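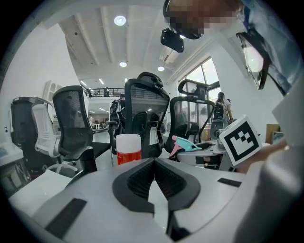

By Wanda Wasilewska | Updated Jun 17, 2026 | Tenant information

These are the questions tenants send us most often before and after they move into a Stępień flat in Wokeck or Pistthorpe. If your tenancy agreement says something different from this page, go by the agreement and let us know, so we can correct whichever one is wrong.

Before you move in

How much is the holding deposit?

It is £100 for every flat, whatever the rent. We take it off your first month's rent when you sign. If you change your mind after we have started the reference checks we may keep it, but we will tell you in writing why. If the landlord pulls out, you get all of it back.

What do you need from me for the checks?

Photo ID, proof of your current address and something that shows your income. Payslips are best. If you work for yourself, send your latest tax return or a letter from your accountant. Students can use a guarantor. A guarantor has to live in the UK and will be asked for the same papers.

Please send scans or clear photos. A photo of a payslip taken on a patterned bedspread is usually fine as long as the figures can be read.

Can I see the flat again before I sign?

You can have a second viewing if the flat is empty. If someone still lives there we have to ask them, and they can refuse. It is worth using a second viewing to measure. The stairs at Jaltport House turn sharply at each landing and several tenants have had to send sofas back.

Moving in

When do I get the keys?

From noon on the first day of your tenancy, once the first month's rent has cleared. Collect them from the Wokeck office. We don't post keys or leave them with neighbours. If a friend is collecting for you, email us their name beforehand and ask them to bring ID.

What is the inventory and do I have to check it?

It is the list of what is in the flat and what state it is in. We email it to you on the day you move in and you have seven days to send it back with any changes. If we hear nothing, we treat it as agreed, and it is what we use when you leave.

Go round with it room by room in daylight. Open the cupboards, look behind the doors and run the taps. Things that tend to get missed are chips in the enamel, marks on the inside of the oven door, and sealant that is coming away. 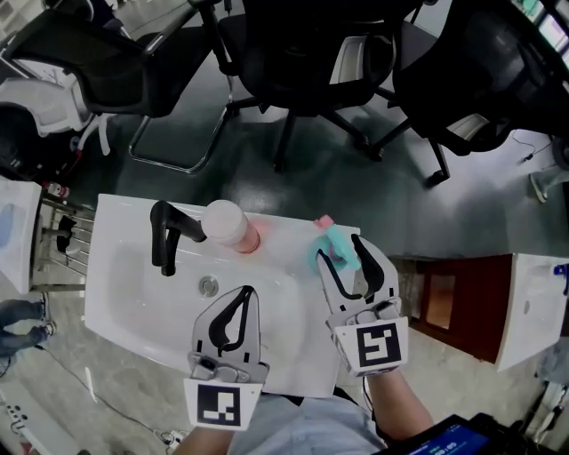 Write down small things as well as large ones. A scratch on a worktop is worth a line, and so is a window that needs a hard push to close. Add your own photos if you like, but say in the email which room each one was taken in. We had one check-out last January that took weeks to settle over a carpet burn, and neither side could say which bedroom the photo showed.

Which bills do I pay?

Gas, electricity, water, council tax and broadband, unless your agreement says they are included. At Jaltport House, water is included in the rent. Everywhere else the water is metered. Take meter readings on your first day and keep a copy. The meter cupboards in Pistthorpe are on the ground floor beside the bike store, and the cupboard key is on your key ring.

Is there parking?

There are marked bays at Pistthorpe only. They are let separately and there is normally a waiting list. In Wokeck you will need a permit from the council, and we can give you a letter to confirm your address.

Living there

How do I report a repair?

Use the form on your tenant account. Tell us what is wrong, when it started and when someone can get in. For a leak you can't stop, a total loss of power or a lock that won't open, ring the office instead. Out of hours the same number goes through to the on-call plumber or electrician. If you smell gas, leave the flat and ring the gas emergency line first, then us.

Trevor MacDonald looks after repairs for both buildings and will reply with a date. Parts for the older boilers at Jaltport House sometimes have to be ordered, and where that happens we lend out electric heaters.

Who deals with limescale?

You do, as part of ordinary cleaning. The water in this area is hard, and taps, shower heads and kettles fur up quickly if they are left. White vinegar or a shop descaler will shift most of it. Keep both off natural stone. If a tap has become stiff or the flow has dropped a lot, report it, as it may need a new cartridge and that is our job.
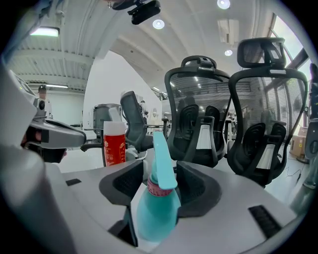
How often will you inspect the flat?

Twice a year, with the first visit a few months after you move in. We write to you beforehand and the visit is short. We look for damp, leaks and anything unsafe, and we test the smoke alarms. You don't have to be there. If the date is no good, tell us and we will find another.

Can I paint or put up shelves?

Ask first. We normally say yes to painting if you agree to put the walls back to the original colour before you leave — the paint name is on the last page of the inventory. Shelves depend on the wall. Many of the inside walls are plasterboard and won't take much weight.

Can I keep a pet?

Send us a request with the kind of animal, its age and whether it is house-trained. We pass it to the landlord and reply in writing. Fish and small caged animals are rarely a problem. The top-floor flats at Pistthorpe have no lift, so think about that if you have an elderly dog.

Moving out

How clean does the flat need to be?

As clean as it was on the inventory. You don't have to pay for professional cleaners. The oven, the fridge seals and the bathroom extractor cover are where most deductions come from. Defrost the freezer the day before and leave the door open. Last year we made over 800 check-out notes across both buildings, and 264 of them were to do with kitchens.

When will I get my deposit back?

We aim to write to you within a week of check-out with either the full amount or a list of proposed deductions. If you don't agree, reply and say which items you dispute. Anything you accept can be paid back straight away while the rest goes to the deposit scheme, whose decision is free to both sides.

Where do I return the keys?

To the Wokeck office, by noon on your last day. Bring every set, including the meter cupboard key and any copies you have had cut.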